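The Bowl and the Telephone

By the time her tea had gone cold Kausar Tarar had put the telephone in the bowl eleven times, and she was thinking about putting it in a twelfth, only her wrist had started up again, the way it did when rain was coming over from the Bernano side. So she set the controller down on the kitchen table, on the folded dish towel she kept there for the purpose, and she flexed her fingers and looked at the room on the screen for a while.

She had grown fond of that room. She had told her sister so on the phone and her sister had said, "Fond of it? It isn't anywhere," and Kausar had said well, neither was the village in their grandmother's stories and they'd both been plenty fond of that. There was a gramophone in the room with a big brown horn, and a bowl with blue in the pattern, and an orange floor that she would never have picked for herself but had come around to. There was a door standing open with a little picture of green hills past it. She had spent more time looking at those hills than she would have admitted to Mr. Farooqui, who ran the training desk at Haster and who had hired her in May after a conversation that was mostly about her knitting.

"You have patient hands," he'd said, when she held up the sleeve she was working on.

"I have old hands," said Kausar.

"The students go too fast," he said. "They want to get to the end. Belta picks that up, you know. It picks up everything."

Belta was the arm. Or Belta was whatever was going to be inside the arm by and by, once it had been shown enough; she had never gotten that completely straight, and when she asked, Mr. Farooqui explained it so kindly and at such length that she hadn't had the heart to ask again. What she understood was that she moved the controller, and the arm in the room moved too, and all of it was saved up. Haster wanted 3000 good ones for this task. Bring the gripper over the telephone, lower it, close the fingers, lift, carry it across to the bowl, let it down gently, open the fingers, go home. Then the room set itself back to the beginning, everything where it had been or a little bit different, and she did it over.

What the Telephone Was Like

It was the kind with real keys, and this pleased her more than anything else in the room. Her husband had carried one very much like it for years past the time when anybody else did. He used to type with both thumbs and his tongue between his teeth, and he would send her messages from the other end of the grocery store. DO WE HAVE ONIONS. She would be two aisles over. She would write back YES, and then he'd come around the corner with a bag of onions anyhow, because they were a good price.

So she was careful with it. She couldn't have told you whether that made any difference to a thing made out of numbers, and the first week she had dropped it plenty of times without meaning to, once clear off the edge, and it had gone down toward the orange floor and she had said "Oh!" right out loud in her own kitchen and half stood up to get it.

The trouble was always in the approach. The arm began out past the edge of the table, and you had to bring it in and around so that the two fingers came down on either side of the telephone at the same slant the telephone was lying at. The slant changed. Some mornings it lay nearly square to you and some mornings it was turned so that you had to roll your wrist way over, like pouring out of a heavy pitcher. She used both of her views for that, the high one for the slant and the wide one for the height, and she looked from one to the other and back before she moved at all. 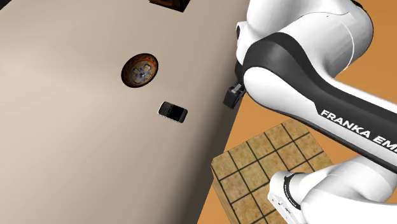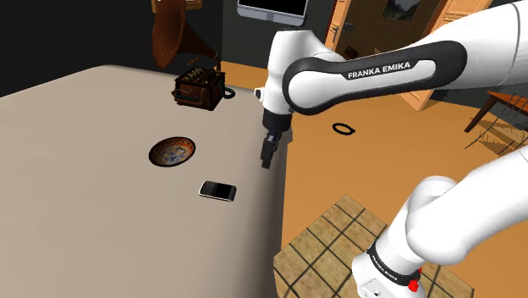 Number 2795

On Monday the rain did come, and with it came a message from the training desk asking if she could call in when she had a moment. She had a moment right then. She put on a better cardigan, which was foolish, as the call didn't have a picture, and she sat down with her hands in her lap.

"It's a small thing," said Mr. Farooqui. "I don't want you to worry. We let Belta try it alone over the weekend, on what we have so far."

"Did it drop it?"

"No, no. It's doing well. It's doing better than the other one, the one the students made. It's only that it stops."

"Stops where?"

"Over the table, with the phone in its fingers. It picks up the phone very nicely and it lifts it, and then it waits there, and after a bit it goes on to the bowl. Every time. I went back through the recordings to see where it was getting that from." She could hear him clicking at something. "And I have number 2795 open here, and you do it too. You pick it up and then there's a pause. It's in all of yours, I think. I'm sorry, I should have caught it a long time ago."

Kausar looked at the rain. She could feel her face getting warm, right up to the ears, as if she were back in school and somebody had found a note in her desk. She hadn't known she did it, and yet as soon as he said it she knew just what it was. She picked the telephone up and then she looked at the hills for a second, the little green ones past the door. It was a habit, like blowing on your tea. Or she thought about onions. One or the other.

"How long does it wait?" she asked.

"Two seconds. A little over."

"Is that bad?"

"Well," said Mr. Farooqui, and he was quiet for longer than that himself. "The people upstairs would like it to be quicker. There's a number they look at. I could trim the pauses out, it's no trouble, we have a tool for it. But I thought I would ask you first if it was on purpose. Sometimes a person has a reason. Maybe you were letting it settle, so it wouldn't swing."

She thought about saying yes. It would have been a perfectly good reason, and he had gone to the trouble of handing it to her all wrapped up.

"I was looking out the door," she said.

"Out which door?"

"The one in the room. There's a picture on the wall past it."

More clicking, for quite a while. She got up with the phone held against her shoulder and emptied the cold tea into the sink and filled the kettle, and she had the lid back on before he spoke again.

"I have worked on this room for a year," said Mr. Farooqui, "and I never noticed that. Is it a lake, or only hills?"

"Hills and sky. Go in closer, if your view lets you."

"I'm in closer." Then he said, "That's nice. Somebody put that there."

They talked a little about who it might have been. He thought it could have been a young man who'd left for another job before the winter, who used to bring his dog in. Then he remembered what he had called for, and he said he would leave the pauses alone for now and see if anybody upstairs brought it up again, and if they did he would trim the first 400 or so and see how Belta liked that. Would she mind finishing out the set? Would she mind, he meant, not doing anything different?

She said she would try, although it's a hard thing to go on doing something in the same way once you've been told you do it.

The kettle was starting to tick. She took off the good cardigan and hung it on the back of the chair, unfolded the dish towel and folded it again with the clean side up, and picked up the controller. The room had set itself back. The telephone was turned a little more toward her than last time, and she rolled her wrist over to see how it felt before she brought the arm in.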